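Ostitthorpe Lunch Menus: a small dataset of grains and starches

Version 3, updated in May. Maintained by Darmawan Ngau and Sofia Michailidis. 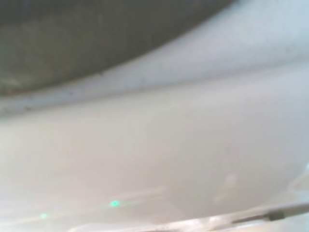 What is in it

The dataset has 2,000 dishes, copied by hand from the lunch menus of 115 eating places in Ostitthorpe. Each row is one dish. We wanted to know which grain or starch people are offered at midday, and how often barley, millet and sorghum are on the menu at all.

Columns

place_id: number of the eating place, names are removed
dish: name as printed, spelling mistakes kept
base: rice, wheat, barley, millet, sorghum, potato, cassava, other, none
price: in dollars, tax not included
colour_label: the coloured sticker some places use for wholegrain, empty if there is none

How it was collected

Menus were read between 11 am and 2 pm. Irfan Latuheru typed the rows and Caradog Bevan checked them a second time. When they did not agree on the base, the row has "other" and a note in notes.txt.

Known problems

Bakeries are too few, only 12. Mixed dishes, for example soup with both barley and noodles, have only the first base which the menu mentions. Please do not use the prices for comparing neighbourhoods.

Licence

Free to use with credit. Corrections can be sent to Sofia, she looks at them every Thursday.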